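Review: Alport Motion Planner, Version 4

The Wisside automation laboratory evaluated the Alport planner on a two-arm kitting cell between January and July. The task was plain: small metal nuts, a perforated steel tray, and a blue tray divided into cells. Parts of this kind are a fair test for planning software, as the trays sit nearly edge to edge and both arms work in the same narrow space.

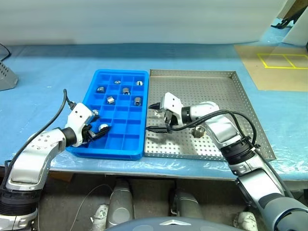

Review by the Editor, Wisside Automation Bulletin
7/27/23

Alport plans both arms together and holds a shared schedule, which the operator may inspect and edit. Over 1,000 logged cycles, the arms were stopped for a predicted collision 30 times, and each stop was recorded with a clear cause. The older Tapia package, which we ran on the same cell, gave only a numeric code.

Perception is handled by the Karkura plug-in. It found nuts lying flat with little trouble. Nuts resting on their sides or tilted against a cell wall were less reliable, and glare from the steel tray required a separate exposure setting - a step the manual mentions only in an appendix. Setup took roughly 160 minutes.

The replay tool deserves particular mention. Any cycle may be reopened and replanned offline with changed grip angles.

We recommend Alport for shared-workspace cells. Laboratories that handle mainly shiny parts should test Karkura on their own stock before purchase.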